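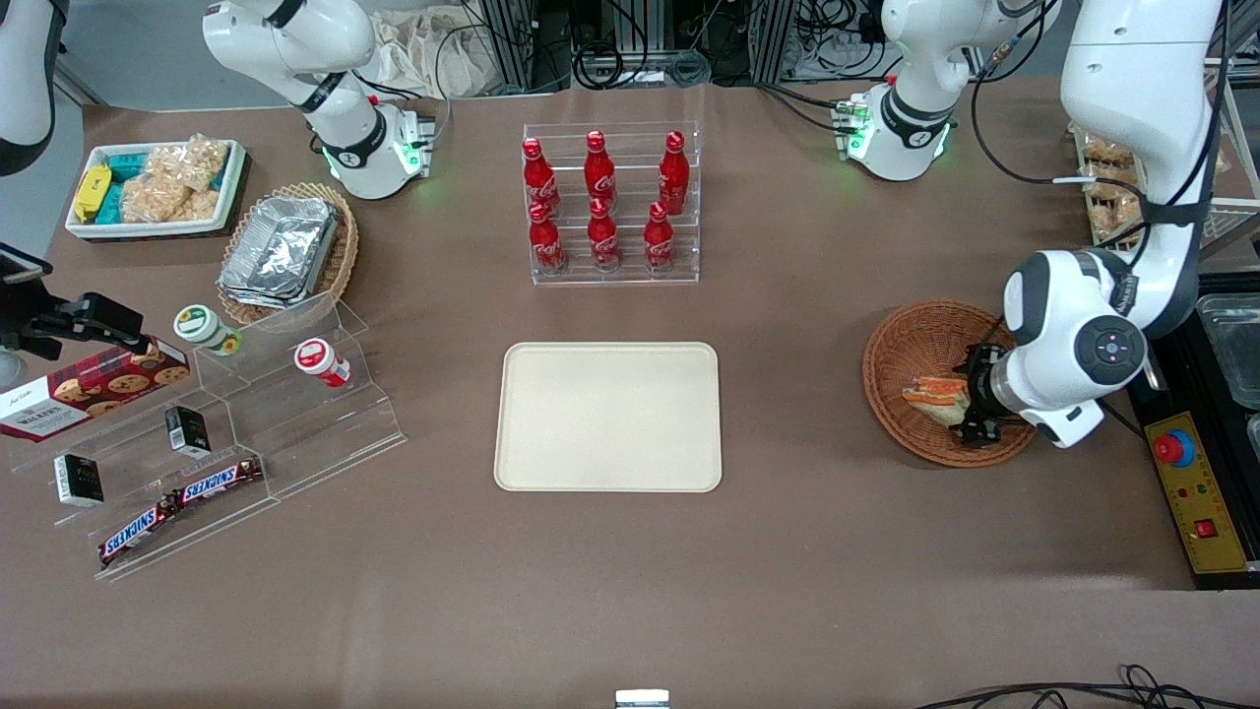
Film night at home: which tips are worth the bother

By Hubert Widmer
Filed under: Living room, Kitchen
12 Sep 2020

Every few months someone passes me a list of tricks for turning the living room into a cinema. Most of them want you to buy something. A few want you to paint something. I have tried more of these than I should have, often with Liesl Hubmann from upstairs on the other end of the sofa telling me she can't see any difference, and what follows is what I'd keep and what I'd leave alone.

Turn off the smoothing before anything else

If films look oddly like daytime soap on your television, the set is inventing extra frames between the real ones. The setting goes by a different name on every make, usually something with "motion" or "smooth" in it, and it is often buried two menus down. Switch it off. It costs nothing and it does more than any cable I've been sold. Check it again after a software update, as mine has crept back on twice.

While you're in there, look for a picture mode called Film, Movie or Cinema. It will seem dull and yellowish for the first ten minutes. Leave it. The bright blue one is for shop floors.

Painting the wall black

No. I know the argument: a dark wall stops light bouncing back on to the screen. It does, a bit. You then have a black wall for the other twenty-two hours of the day, and it shows every fingerprint. Draw the curtains and move the lamp so that it sits behind the television, pointing at the wall. Your eyes get less tired than they do in a fully dark room and you can still find your glass.

Special bulbs for behind the television are sold at silly prices. A plain dim one does me.

A bedsheet as a screen

This one turns up on every list. It works if the sheet is white, thick, and stretched really tight, and I have never managed all three. A fitted sheet is hopeless, the elastic puckers all the corners. If you're borrowing a projector for one evening, take the pictures down and use a pale, flat wall. Fill the holes first if they bother you. I used a Vatden 2209 on bare plaster for a whole winter and the only complaint was about the fan noise.

Do iron the sheet if you must use one. Damp it slightly, hang it, and put clothes pegs along the bottom edge for weight.

Mumbled dialogue

People blame their ears and then buy a speaker. Try these first:

Set the sound output to stereo if you only have the set's own speakers. A surround track squashed into two small speakers can bury the voices.
Look for "night mode" or "dialogue" in the sound menu. Night mode pulls the explosions down nearer to the talking.
Get the television out of the corner or the cupboard. Speakers that fire downwards need a hard surface under them, so take away the runner or the lace mat.
Put the subtitles on. There's no shame in it, and half the films I like need them anyway.

I can't say the foam pads sold for standing speakers on did anything at all. Halyna Nazarenko swears by hers. A folded tea towel sounded the same to me, and it looked worse, I'll grant her that.

Scratched discs

I still have 112 films on disc and no plans to part with them, so I've had reason to test the cures. Most discs that skip are only dirty. Rinse under a lukewarm tap with one drop of washing-up liquid, then dry with a soft cloth, wiping in straight lines from the middle to the edge. Going round and round is the wrong way, as a mark that follows the track is harder for the player to read past.

Toothpaste: it can help with a light scuff. It can also leave a haze of fine new scuffs if it's a gritty whitening paste. I'd try it only on a disc I was about to throw out. Never use gel, it just smears.

Banana: this really is on the internet, flesh first and then the skin. I did it once, with a comedy I didn't care for. The disc skipped in the same place and smelt of banana.

Kitchen roll is too rough. So is the hem of your jumper.

And if a disc is cracked at the hub, bin it. They can come apart when they spin up.

Popcorn

The pan method is cheap and I have no quarrel with it. Put 2 tablespoons of oil in a heavy pan with three kernels, lid on, medium heat. When all three have gone, tip in enough to cover the bottom in one layer, take the pan off the heat for half a minute, then put it back. Shake now and then. Stop when you can say "stop" slowly between pops. The half minute off the heat is supposed to bring every kernel up to temperature together. I get fewer duds that way, though I've never sat down and proved it.

Salt: grind it finer. Ordinary table salt rolls off and lies at the bottom. A few turns in a pestle and mortar and it sticks.

Melted butter makes popcorn soggy, whatever the film magazines say. If you want the taste, use clarified butter in the pan in place of the oil. Soaking the kernels overnight does nothing good. Keeping them in a jar with a tight lid does, for they need a little moisture inside to burst.

A bowl with a false bottom, so that the unpopped ones drop through, was sold to me under the name Hedileck. It now holds onions.

Seats and the draught

Sit nearer than you think. In most living rooms the sofa is pushed against the far wall out of habit, and people then go shopping for a bigger television. Bring it forward by the depth of a dining chair and see how you get on for a week before spending anything.

If your feet get cold by the second hour it is usually the gap under the door. A rolled towel will do. Scented draught excluders are a gimmick, and the lavender ones made me sneeze through a very quiet film about a monastery.

Queueing up the film beforehand

Start it playing before people sit down, let it run for a minute, then pause it. You'll find out about the forgotten password, the update and the missing subtitles while the kettle is on. Some rentals begin their countdown as soon as you press play, so read the terms if you're planning for the next day.

Dead remote? Take the batteries out, press every button a few times, wipe the contacts with a dry cotton bud and put the batteries back. Rubbing the batteries between your hands is said to revive them. It might get you as far as the menu. Keep a spare pair in the drawer.

Comments

Nadja Schnyder: I've always used the banana and it worked on two of mine. Perhaps yours wasn't ripe?

Hubert Widmer: Did you wash them afterwards? My money is on the washing.

Nadja Schnyder: Well yes, obviously I washed them.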